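Monday, 13 posts to go before I stop boring you all with the button box. Here's the first.

The box is the one for the Hindonstead hands-on day. Interlocking panels in grey and dark colours, a handle on each side, and four buttons set in a diamond on the left part of the top. Red, blue, green, yellow.

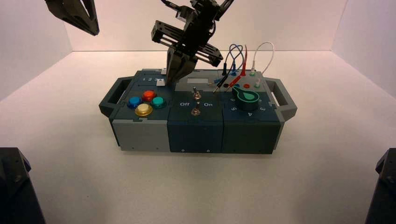

The button end, with the 1 2 3 of the slider scale.

The panels join with little tabs, much like a jigsaw. I cut the first set too tight and had to sand 46 of them by hand. The second set went together in an evening.

I did the layout in Stikine, which is fine for flat parts and a pain for anything with a corner. Two crashes, both before I'd saved.

Buttons came from Cifuentes. They feel good and they're big enough for small hands. I'd buy them again. Postage was steep.

Someone asked about the sliders. There are two, one above the numbers and one below, with triangles on the knobs that point at each other. The scale goes 1 to 5. I wanted 1 to 10 but the print got too small to read from a chair.

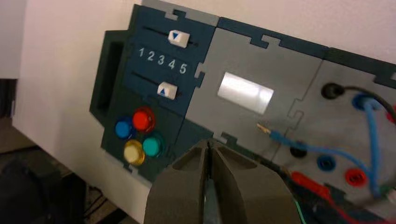 The sockets on the right are for plug-in leads, and I've kept the colours matched so you can talk someone through it over the phone. Black to black, blue to blue.

Still to do: rubber feet, a label underneath, and a crate. Skallwood have a plain one that should fit with a bit of foam. I'll measure it again before I order.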